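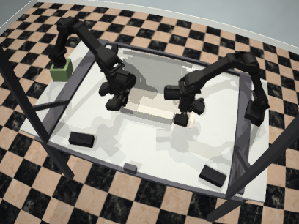

Drutovside Library will extend its opening hours from January, following a consultation that drew 506 replies. The building will stay open until 8 pm on 5 evenings a week - two more than at present - and the study room will be open to all members without booking.

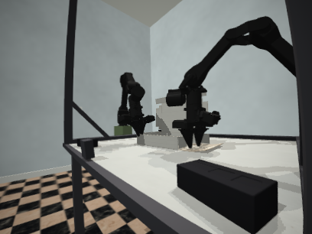
Hui-mei Yuen welcomed the later closing time but asked that the bus timetable be looked at too, as the last service to Nelum leaves before eight. A reply from the operator is expected before the new hours begin.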